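I'd been meaning to get out to Stendlow for years, mostly on account of their dry Riesling, and in December I finally booked the cellar tour (6 of us, all bundled up like we were going skiing!). It cost 30 dollars and that covered the walk around, the tasting and a very generous plate of cheese.

We started on the crush pad, which was quiet and hosed down for the winter, then went through to the tank room. They make 3239 cases a year, and 500 of those are the old-vine Riesling I came for. I got to try the new vintage straight from the tank - cloudy, all green apple and yeast, and so sharp it made my eyes water. I loved it.
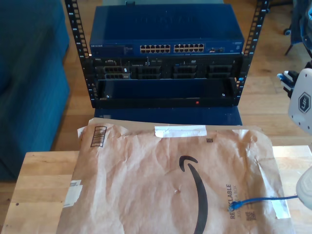
The barrel room was my favorite part. Most of the reds sit in Ostermann oak, with a few older barrels tucked at the back for the Talov block, a little patch of Blaufränkisch up on the hill. Then she pulled us a sample of the Blaufränkisch and I stopped taking notes. Black cherry, pepper, a bit of smoke.

Upstairs we tasted five finished wines. The rosé was fine, a little sweet for me. The Hurkura blend (mostly Merlot, I think she said) needs a few more years, but I bought two bottles anyway, plus four of the Riesling. Wear warm socks if you go in winter, and ask for the tank sample, as it isn't on the printed list.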